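Fil : pourquoi j'ai arrêté de jeter mes t-shirts, et ce que j'ai appris en un an de raccommodage (1/17)
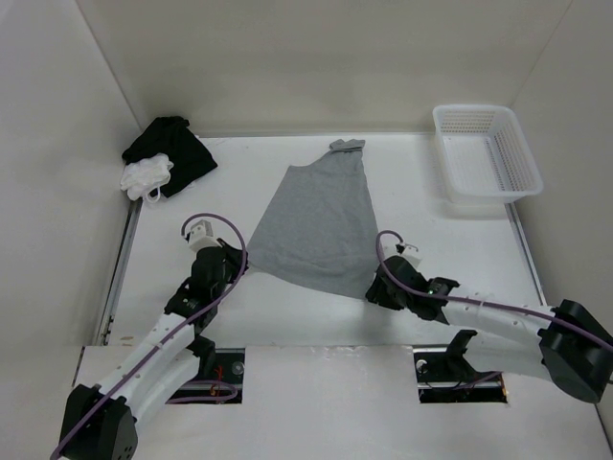
Un vêtement gris, étalé sur une table blanche.

2/17
Je précise d'abord que le français n'est pas ma langue maternelle. J'ai appris les mots de la couture dans les livres et avec mes voisines, donc si j'utilise un terme de travers, corrigez-moi en réponse, cela me rend service.

3/17
Tout a commencé en novembre. J'ai vidé mon armoire et j'ai trouvé 14 t-shirts que je ne portais plus. Trois étaient trop petits. Les autres avaient un défaut que je jugeais « définitif » : un trou, un col détendu, une tache, une couture ouverte sous le bras.

4/17
Ma première idée a été le conteneur de tri. Mais une dame du café-couture Niveven, où j'étais entrée pour acheter une fermeture éclair, m'a dit qu'une couture ouverte se refermait en dix minutes. Je ne l'ai pas crue. Elle m'a prêté une aiguille.

5/17
Il m'a fallu 30 minutes, pas dix. La couture n'était pas droite. Elle tient toujours.

6/17
Ce que j'ignorais complètement : le jersey n'est pas un tissu tissé, c'est un tricot très fin. Si l'on coud avec un point droit ordinaire et que l'on tire dessus, le fil casse. Il faut un point qui accepte l'élasticité. À la main, j'utilise le point arrière, assez lâche. À la machine, un zigzag étroit.

7/17
L'aiguille compte aussi. Une aiguille universelle peut percer la maille et faire de petits trous qui s'agrandissent au lavage. On demande une aiguille « jersey » ou « à bout rond ». Les deux noms existent dans les magasins et cela m'a longtemps troublée.

8/17
Pour les petits trous sur le ventre (vous en avez, tout le monde en a), j'ai lu beaucoup d'explications : la ceinture, le bouton du jean, le plan de travail de la cuisine. Chez moi, c'était sûrement le bouton. Depuis que je porte un tablier pour cuisiner, il y en a moins, mais je ne peux pas jurer que le tablier en soit la cause.

9/17
Ma méthode pour ces trous : je retourne le vêtement, je ramasse les mailles une par une avec un fil de la même couleur, et je serre très doucement. Si l'on serre trop, on obtient une petite bosse. J'ai plusieurs t-shirts avec de petites bosses. Je les porte à la maison.

10/17
Le fil. J'ai acheté au début un lot de 100 bobines, marque Eketti, pas cher, toutes les couleurs. Je le regrette un peu. Je me sers du noir, du blanc, de deux gris et d'un bleu marine. Le rose fluorescent attend encore son heure.

11/17
Le gris est d'ailleurs la couleur la plus difficile ! Il y a les gris chauds, les gris froids, les gris chinés où aucun fil ne convient tout à fait. Conseil reçu au café-couture : dans le doute, prendre le fil un peu plus foncé que le tissu. Un fil plus clair se voit davantage.

12/17
Les cols détendus. Je n'ai pas de solution élégante. J'ai essayé de passer un fil élastique dans le bord-côte. Le résultat fronce, comme un vêtement de poupée. Si quelqu'un connaît une meilleure technique, je la prends volontiers.

13/17
Les taches. Pour le gras, je mets du savon de Marseille sec, je frotte, j'attends une nuit, je lave. Pour le déodorant qui durcit sous les bras, un trempage dans l'eau tiède avec du vinaigre blanc. Ne mélangez jamais le vinaigre avec l'eau de Javel, c'est dangereux.

14/17
Quand la tache ne part pas, je brode par-dessus. J'ai une feuille de ginkgo sur une ancienne sauce tomate. Ma fille a demandé la même sur un t-shirt qui n'avait aucune tache, ce que j'ai pris comme un compliment.

15/17
Côté budget, j'ai tout noté dans un carnet : fils, aiguilles, ciseaux Famero (très bons, mais il faut les cacher, sinon la famille coupe du carton avec), deux ateliers à Niveven. Je n'ai pas fait de grande économie la première année. Les t-shirts neufs coûtent si peu que le calcul est presque vexant.

16/17
Pour les personnes qui me demandent par où commencer : une couture ouverte sous le bras, sur un vêtement sombre. Le pli cache presque tout. Gardez le col et le devant pour plus tard. Et lavez le vêtement avant de le réparer, surtout s'il est neuf ou s'il a dormi longtemps au fond d'une armoire.

17/17
On me demande aussi le nom du livre que j'utilise : c'est le manuel Swanson, édition de poche, trouvé en occasion. Les schémas du point arrière sont à la page 333, après un très long chapitre sur les rideaux que je n'ai toujours pas lu.

Ajout : plusieurs questions sur le linge d'enfant, les genoux de pantalon surtout. Je n'ai pas assez d'expérience pour répondre correctement. Je demanderai à Niveven et je mettrai la réponse à la suite de ce fil.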